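**Gripper trial: Brellach fingers against the Erka pair**

The brochure says the Brellach two-finger gripper will "handle anything on the bench". We have had one since December and I would like to see the bench they meant.

The job we set it was deliberately dull. Pick up a small screwdriver by the handle, carry it over to a plastic bin, let go. We gave each make 694 attempts, with the same arms and the same controller settings, and Pei-shan Hsieh did the scoring because I am known to have a grudge.

On foam blocks the Brellach was very good, and I will give them that. On a thin, round thing lying flat it was ordinary. The fingers close neatly enough, but the handle tends to roll just as they meet, and the controller then reports a successful grip on thin air. The older Erka fingers are uglier and slower and missed less often. Tâm Đặng thinks this is mostly the approach angle - come in lower and the roll goes away. Perhaps. I have heard that about every gripper we have tested.

The claim I mind most is the one about cable routing. The leaflet promises that the lead "stays out of the way". Ours arches up over the wrist and has to be watched whenever the arm reaches towards the back of the table.

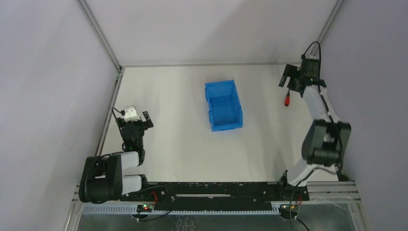

Swapping fingers is meant to take 7 minutes. My first go took most of a morning, and Tâm's best was not much better, though he blames the screws. We have asked Pretorius, who supply the kit in this country, whether a softer pad exists. They say one is coming. They said so last time as well.

Anyone thinking of ordering a pair should borrow ours first. The scoring sheets are in the shared folder under Trollora, and Pei-shan would like them left in the order she put them in.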